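How to set up a snack and key card tray for a check-in table

Posted by Nesrin Taşdemir, March 4, 2022

Quick one, people keep asking after the Tredarcombe weekend. It's a tray with compartments, some wrapped bars, the key cards. That's the whole thing. But there is a way to do it that doesn't fall apart by the second carload of guests, so writing it down before I forget.

What you need

A low tray with dividers. Cardboard is fine, wood is nicer and doesn't slide as much.
Wrapped snack bars, small ones. The big ones don't lie flat.
Key cards from the front desk.
Small kitchen scale (optional, see further down).
A table. Two pushed together if you've got them.
Paper for a list, pencil.
Masking tape.

Sort the cards first

Do the cards before any food comes out. Cards are the part people get upset about, the snacks are just nice to have.

Get them from the desk in one batch, in whatever sleeves they come in, and check every one against the list. Room number goes on the sleeve, never on the card. We had one go missing for 2602 in December and it was a pain, but at least nobody who picked it up could tell which door it was for.

Look for the arrow. Most cards have one someplace and that's the end that goes in the slot. Turn them all the same way in the tray, arrow end down. Guests with bags in both hands don't want to study a card at the door.

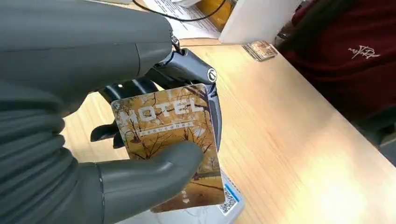 Key card, front side. Small white arrow down toward the bottom shows which way in.

If the front is dark or busy like that, don't bother trying to write on it. Sleeve or a bit of tape. Marker on gloss just smears and then it's on your fingers and then it's on the wrappers.

Spare cards go in an envelope, envelope goes in your bag. Not on the table.

Place the table

Pick the spot before you load anything. Sounds obvious. I have carried a full tray across a lobby and I won't be doing it again.

You want wall or a heavy cabinet behind, a chair on the far side for whoever is handing out, and enough clear floor in front for two people with suitcases to pass. If the room has markings on the floor keep the table legs well off them, half the time they're there for a door or a walkway. Tape down any cords before the guests get in.

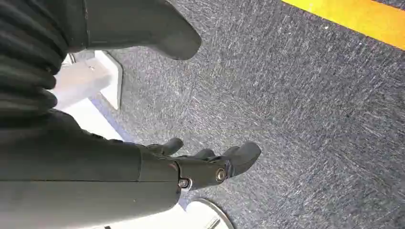
Carpet is kinder than tile for this, less noise and a dropped card doesn't skate off under something. Low pile is good. On thick carpet check the table for wobble, and fold some cardboard under the short leg if you need to. Push down on each corner, not just the one nearest you.

If it's two tables, line up the tops and make sure the tray sits entirely on one of them. Tray across the seam = tray that rocks everytime somebody leans.

Load the tray

Ok the actual tray.

1. Empty it and wipe it. Cardboard, just tip it out and tap the bottom.

2. Long compartment is for bars, side by side, all facing one way. Leave room for fingers! If you pack it tight people dig, and the whole row comes up.

3. Cards get their own compartment. Don't mix them with anything edible, they slip under the wrappers and you'll be sure you lost one.

4. Smallest compartments for odds and ends. Mints, safety pins, whatever your crowd needs. Leave one free. Something always turns up.

5. Load from the back to the front, so you aren't reaching over what you've already done.

Work sitting down if you can. Hold the front edge with one hand while you're placing stuff, light trays creep away from you. 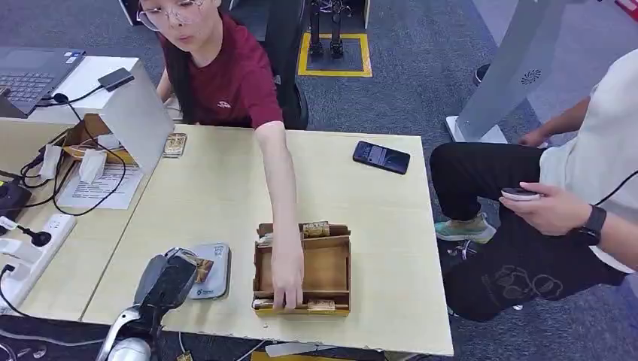
Same goes for refills. Take the last ones out, put the new ones behind, old ones back in front. Takes ten seconds and you don't end up with a squashed bar from the morning that everybody has politely avoided.

Keep the refill box under the table and the phone out of the way on the side you don't reach over. I knocked mine straight into the mints at Kuzmenko's place. Fine, but still.

About the scale

You can skip this. I use it for splitting mixed bags, when the bars aren't all one kind and I want each tray to come out fair. Weigh one portion, write the number down, match the rest to it. Zero the scale with the bowl on it if you use a bowl.

Ruairí Egan does his by eye and his come out fine too. He also makes 23 trays at a go and I do 5, so take his advice over mine on speed. His trick is one kind of bar down the whole line of trays, then the next kind, then cards at the very end. I still do cards first. We've agreed to disagree.

Check before doors

Run through it once with the list.

Every name has a card.
Every card has a sleeve with the number.
Arrows all one way.
Nothing open, nothing torn. Pull any wrapper with a split seam.
Allergy note where people can read it. Keep the outer box too – the small wrappers don't always have the full ingredents.
One compartment still free.

Then sit in the chair and reach for each compartment. If you have to stand up to get to the cards, slide the tray closer. Front edge of the tray should be under your hand with your arm straight out, no further.

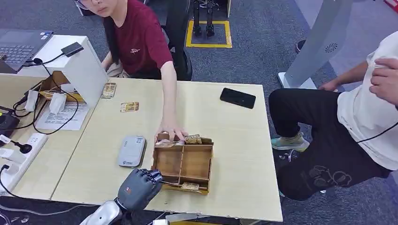
Checking the reach from the chair. One small packet in the top row, another lower down.

Afterward

Count the cards back in before you touch the leftovers. Desk will want them and they will ask for the exact number. Unopened bars keep, put them back in the outer box so the date stays with them. Wood tray gets a dry cloth. Cardboard I use 2 times at most, then recycling.

Jamari asked about doing a version for kids' parties with no cards. Same layout, use the card compartment for stickers. Will write up the drinks table when I get a minute.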